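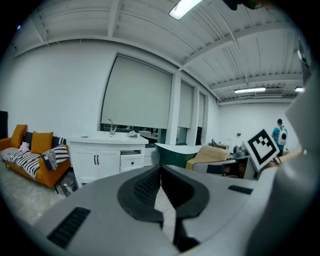
About Stullarar

Stullarar started in Toledo in October with 2 hand-held grippers and a long list of chores. We teach robots everyday jobs by doing those jobs ourselves, gripper in hand, so the robot gets to learn from a real person's moves (the pauses and second tries too!). It's slow work some mornings, and we love it.

Our practice space is set up with pieces of a home: a sofa with a striped blanket, a vanity with a sink, drawers and cupboard doors to open and close. We shift things between sessions so the robot doesn't get used to one perfect room.
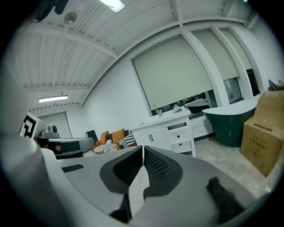 Each new person on the team spends 3 days learning to move smoothly before recording anything we keep. So far we have 897 good runs across 70 tasks, and drawers are still everyone's favorite. Ikeo is our name for the home chores project. Tiron, our newer one, is all about driving an arm by remote control from the next room.

Want to try a gripper yourself? Write to us and come by for an afternoon!

Page updated Feb 24, 2025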